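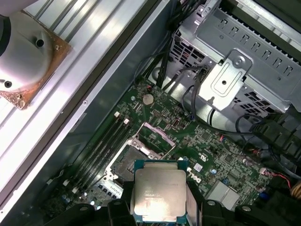 Subject: Re: [bench-staff] Robot cells on the desktop recovery line: duties, grades and rotation

To: All subscribers, bench-staff list
From: Office of Operations, Coddale site

Colleagues,

The message quoted at the end of this reply was posted to the list in March, and several similar questions have reached the office directly. The following is the site's response. It applies to the desktop recovery line at Coddale only. The Skurkier site will receive separate notice.

Scope of the automated work

The robot cells are assigned to processor handling. This covers lifting the processor from an open socket, presenting it for inspection, and placing it in a tray or in another board. Opening the chassis, removing the heat sink assembly, releasing the retention frame and taking out memory remain bench duties. Drive cages and cabling also stay with the bench. There is no plan at present to move cable work to the cells. The variation between models is too great, and the trials held under the Jurnusora project did not produce a method that the site was willing to adopt.

Under the new procedure, a unit is released to a cell when the bench technician has completed the following:

Side panel off and chassis secured flat.
Heat sink removed and old thermal compound cleaned from the processor.
Memory removed and all slots checked.
Socket lever released and retention frame fully raised.
Loose cables moved clear of the socket area.

The last item has caused the greatest number of stops to date. Technicians are asked to use the soft ties supplied at each bench. Tape should not be used, as it leaves residue on the board.

Staffing and grades

The line has 79 bench positions. That number does not change as a result of this project. No position will be removed, and no technician will be moved to a lower grade. Those who complete cell operator training will be eligible for the Grade 2 supplement from the first full pay period after certification. Training is given during paid hours. It is open to part-time staff on the same terms.

The office recognizes that some experienced technicians regard processor removal as skilled work and do not welcome its transfer. That view was stated clearly in the listening sessions and has been recorded in the project file. It is the reason that inspection of bent contacts and damaged sockets has been kept as a bench responsibility. A cell may flag a socket. Only a technician may reject a board.

Targets

The quoted message asks whether the individual unit target will rise. It will not rise during the trial period. In the last reporting period before the cells were installed, the line completed 1,523 units. The planning figure for the line as a whole, once all cells are in service, is 3,036 units for a period of the same length. This is a line figure. It will not be divided by headcount and will not appear in individual reviews. Supervisors have been instructed accordingly, and any technician who is given an individual target based on it should report the matter to this office.

Rotation and rest

No technician will be assigned to cell tending for more than one half of a shift. Tending involves long periods of watching with little movement, and reports of eye strain and stiffness have been received. Rotation sheets are posted by 7:30 a.m. at the Thammasiri building entrance. Requests to swap are handled by the shift lead in the usual way.

Stops and faults

Any person on the line may stop a cell at any time. A stop made in good faith will not be counted against the person or the bench. If a processor is in the gripper when the cell is stopped, leave it in place, do not reach into the chassis, and call the shift lead. The cell may be restarted only by a certified operator.

Questions may be sent to this list or to the office.

Office of Operations
Coddale

----- Original message -----
To: bench-staff
Subject: Robot cells on the desktop recovery line

> We are asking for a written answer on three points before
> the next cells go in.
>
> First, whether the per-person target goes up once the
> robots are pulling the processors. We have been told
> different things on different shifts.
>
> Second, who is responsible if a socket is found damaged
> after a cell has handled the board. At the moment the
> bench number on the ticket is the only name attached to it.
>
> Third, whether tending a cell all day is going to be
> anyone's full job. Several of us would not want it.
>
> Submitted on behalf of the second shift benches.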